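Plastberg opens planning service for gyms weighing up cleaning robots

Floor machines are only part of the job, says the company, and hand work has to be priced before anything is ordered

Plastberg has started a planning and budgeting service for gyms, leisure centres and workplace fitness rooms that are thinking about buying cleaning robots. The service is open to sites in the UK and Ireland from December.

The first stage is a record of the cleaning work as it is done now. An adviser goes through the opening and closing routines with the staff who carry them out and writes down each task, the time it takes and the things it needs. The tasks are then sorted into those a machine on sale today can take over, those it could take over with changes to the room, and those that will stay with people for the length of the budget.

Wiping down free weights usually ends up in the last group. A kettlebell handle is curved, and a person will often use one hand to hold it and the other to wipe.

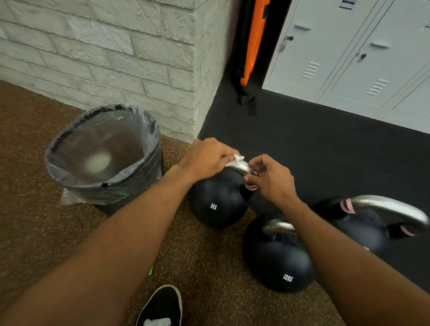 What the service covers

Each site receives a written plan with a purchase price, a yearly running cost and a list of the hours that will still need to be staffed. Running costs include brushes, pads, batteries, software fees, repairs and the time spent filling, emptying and charging the machine. Plastberg says these small daily jobs are often missing from supplier quotes.

The plan also looks at the building. Floor robots can have trouble where one surface meets another, in narrow gaps beside lockers, and around bins and loose kit left at floor level. Where a site would need to move storage or change a floor edge, the cost is set against the machine and shown in the same table.

Small equipment is listed item by item. Kettlebells, dumbbells and mats are wiped by hand at most of the sites Plastberg works with, and the plan gives this work its own line for labour and wipes.
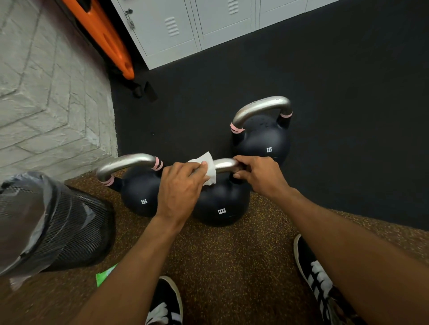

Kalliopi Karras

Kalliopi Karras, head of customer planning at Plastberg, said: "Managers come to us with a brochure and a figure from their finance team. What they don't have is a list of what their cleaners do between closing and going home. We would like to see that list before we talk about a machine. Some sites will buy one floor robot and keep the same number of staff hours, with the time moved over to equipment and changing rooms. If that is the answer, it should be in the budget from the start."

Two versions are offered. The short plan is for sites of up to 2,000 square metres and is delivered in 15 working days. The full plan is for operators with more than one site and includes a buying timetable, a comparison of leasing and outright purchase, and a draft specification that can be sent to suppliers.

Plastberg does not take commission from robot makers on either version. Customers can take the finished plan to any supplier.

Bookings are made through the Plastberg website or by contacting the customer planning team.

Notes for editors

Plastberg advises building operators on cleaning and maintenance equipment.

Interviews with Kalliopi Karras can be arranged through the Plastberg press office.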